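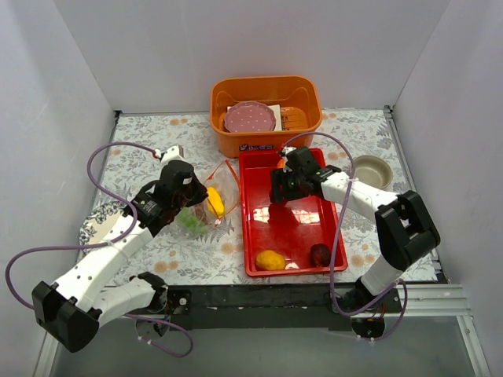

Payload Integration Technician – Weton Launch Services, Belard

Full time, on site, starting in September

Weton flies small suborbital rockets out of Belard, and we're looking for a payload integration technician to join us ahead of the next Mandagi campaign. If you like working with your hands, can keep a clean logbook and get a bit of a thrill from hearing a countdown over the speakers, please read on!

Mandagi is our two-stage sounding rocket. It carries university and research payloads to almost 400 kilometres and gives them a few good minutes of microgravity on the way. The payloads come to us from all over the place, in all sorts of condition, and your job is to get them checked, wired, balanced and bolted in so that they fly the way their owners hoped.

You'd be working in the integration hall with Ilham Halim, our lead technician, and Nadhirah Jugah, who looks after avionics. It's a small crew and everybody does a bit of everything. On launch days that includes driving out to the pad before sunrise with a very large esky.

What you'll be doing

Receiving and inspecting customer payloads
Building and testing harnesses from drawings (and telling us when the drawings are wrong)
Mass, centre of gravity and spin balance measurements
Vibration tests at the Ziltden facility, usually two trips per campaign
Closing out the payload section at the pad
Helping the recovery team strip down and record hardware after flight

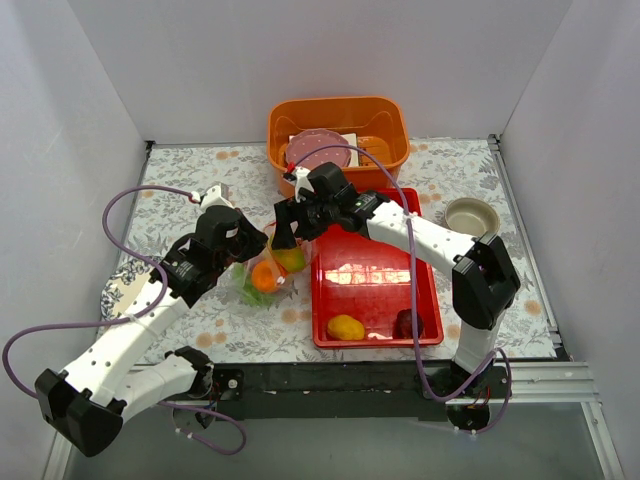

The integration procedure for a standard Mandagi flight has 184 steps, each one signed by two people. We'd like you to know it well enough to argue with it. Sebastián Echeverría rewrote the whole connector section last year after one of our newer technicians pointed out that you couldn't reach the third plug with the bracket already fitted, and we're all a lot happier for it.

What we're looking for

A trade certificate, diploma or degree in something relevant – avionics, mechatronics, aircraft maintenance, electrical fitting – or solid experience that gets you to the same place
At least 3 years of hands-on work
Good soldering and crimping, and honest record keeping
A current driver's licence
Comfort with heat, flies and early starts

You don't need to have worked on rockets before. Two of our best people came from farm machinery and one from repairing hospital equipment. Experience with pressure systems or telemetry would be lovely but we can teach you both.

The practical side

Nine-day fortnight outside of campaigns, longer days and time in lieu during them. Housing in Belard is included for your first six months, and we help with moving costs. The town has a pool, a decent bakery and a surprisingly fierce netball competition.

How to apply

Send a résumé and a one-page letter to Joana Abreu, quoting job number 1503. Tell us about something you built or fixed and what went wrong along the way. Photos are welcome.

Interviews are by video, followed by a paid day in the hall for shortlisted people. For questions about the technical work, ask for Mohit Dhillon at the Belard office. He's easiest to catch before 10 am.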